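What My Nonprofit Board Bio Leaves Out

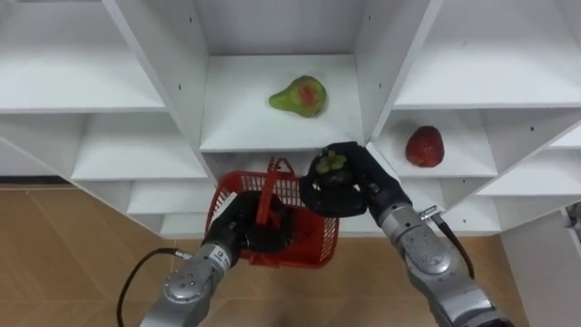

Pear, shelved.

The annual report for the Mamside Literacy Fund went to the printer last week, and with it went my biography, all 108 words of it. I joined the board in December. I have attended 3 meetings. According to the bio I bring "deep operational insight and a passion for community transformation," and I would like to meet this person, because she could probably fix my dishwasher.

I spent thirteen years at Granström, which sells industrial labels to companies that need industrial labels. I was in operations. Operations meant I was copied on emails. Toward the end I had a title with the word "strategic" in it, which arrived in place of a raise, and I was given a slightly bigger monitor. That's the whole career, more or less. You could get it on one of our own labels and have room for a barcode.

The form they sent me asked for "a short professional biography in the third person." I have never been comfortable in the third person. My first draft said that she worked at Granström, lives in Mamside and likes to read. The reply was very kind and asked if I could "expand on impact."

So I expanded on impact. I wrote that I had overseen the move from the Trostness warehouse to the Iklow one, and this is true in the sense that I had the spreadsheet. What I left out is that we lost a pallet of return-address stickers for two years and found it behind the vending machine in the new break room. Someone had been using it as a bench. It was a good bench, too, and there was some grumbling when we took it away.

The second draft came back with my verbs changed. "Helped with" had become "spearheaded." "Was on" had become "served on." I had written that I used to run the office book swap, a cardboard box by the elevator, and this had turned into "championed a workplace literacy initiative." I'll admit I read that one several times and started to believe it. The box did have a lot of paperbacks in it. People took them home. Whether they read them I couldn't tell you, though one thriller came back swollen to double its size, so somebody at least got it as far as the bathtub.

I complained about all this over dinner and got no sympathy whatsoever. I was asked whether I thought the other board members had really done everything in theirs. I hadn't considered it. I got out last year's report and read the lot with fresh eyes, and there's not a single person in there who ever simply had a job. They've all leveraged something. One has "a lifelong relationship with the written word," and so do I, if you count parking tickets.

Here's my trouble, though. The meetings are good. I expected to nod a lot and eat a cookie, and instead we spent most of the February one working out whether the Saturday reading group could keep its room, and what it would cost to pay the tutors for their travel from Trostness. It was dull and slow and I came home feeling useful for the first time since I left work. I know how to read a lease. I know which line on a printing quote is the padded one — I was the padding for quite a while — and I got ours down enough to buy the beginners' group new workbooks. None of that is in the bio. I suppose "argues with printers" doesn't look right next to the headshot.

I did ask if they could put it in anyway. Too late, the file had gone. There's always next year, and by then I may have spearheaded a few more things.

In the meantime, if you live out toward Iklow and have a free evening, the Fund needs tutors. There's a short training, the coffee is bad and the people are nice. You'll be asked for a biography. Keep it to two lines and see how long you can hold out.

Posted Thursday, April 3, 2025

This site uses cookies to remember your preferences and count visits. By continuing to read, you agree to their use. Accept | Manage settings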